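I have been putting off writing up the June result because I wanted to be sure of it first. We ran the pad test again last week and got the same answer, so it can go up now.

The question was a small one. When we collect demonstrations with the hand-held grippers, does it matter how old the pads are? The Pristholm write-up says to change them every 1000 grasps. We had never kept to that, and the policy we trained in spring was poor on thin objects — cards, rulers, the lid of a pen.

So we split the demonstrations by pad age. There are 3302 in the Heltamska set, and the log gives the date of each pad change, which made the sorting dull but easy. I trained one policy on the early part and one on the late part, same settings, with 3 seeds each.
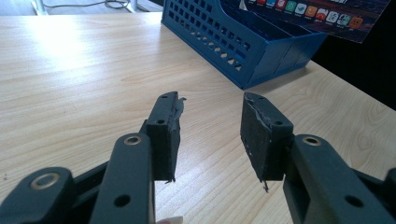

Filed under: Grippers, Data collection

Both pads are torn along an edge by this stage, and the right one has a thin strand hanging off the bottom corner. The plastic arms and the brass-coloured rings at the joints are a separate matter and I didn't look at them for this.

The late policy was worse on thin objects on every seed. On blocks and cups I could find no difference. My guess is that people holding a worn gripper learn to squeeze earlier and come in at a steeper angle, and the policy copies that even when it runs on fresh pads. I haven't shown this properly. Mulder, our replay tool, only gives finger width at a coarse step, so the squeeze timing is hard to read.

Next I want to try 2 pad materials side by side at Skukura, with the same operators and a fresh log. The split lists are in the usual folder, along with the training settings.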